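We use cookies to keep you signed in and to see which pages get read. Accept all | Manage choices

3 min read

Teaching a two-arm setup to pass a box: both arms by remote, or move them by hand?

skidham_basement
I'm trying to show my two-arm cell one simple job - left arm picks up a small cardboard box, hands it to the right arm, right arm sets it down. I've been pushing the arms around by hand with the motors slack and recording that. One arm is fine. With two I run out of hands right at the handover, and the playback squeezes the box or lets go too early. Is it worth building a pair of leader arms, or am I just bad at this? Posted in March on the Barnby board and got no replies.

lodach_bench
You're not bad at it, two arms by hand is miserable! I gave up after a weekend and built leaders, and I'd never go back. Your own arms also stay out of the camera view, so the recordings look like what the robot will see later on.

Things that helped me: start every run from the same pose, but turn the box a little each time. Bring both grippers in close to the box and pause before you grab - I count to two in my head. Then close one, close the other, and only then open the first. If you rush that bit, the arms learn to rush it too.
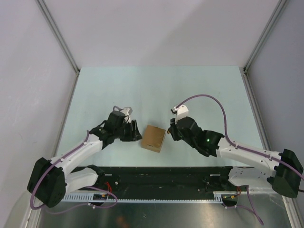
Also, throw out the runs where you fumbled and fixed it, at least for the first batch. I kept mine in and got an arm that fumbled on purpose. And check your cable slack with both arms at full reach before you record anything. I lost seven good runs to a snagged plug and I'm still sore about it.

yazici_fan
just get leaders. i have more than 3000 runs recorded and none of them were by hand

old_relay
We taught by hand back in 2007 and it worked fine. One arm though, and the box was bolted down.

Related
Gripper closes but the leader doesn't - what to check
Yazıcı mounts on a Lodach rail, do they fit?
How many runs before you start training?
Quiet power supplies for a small cell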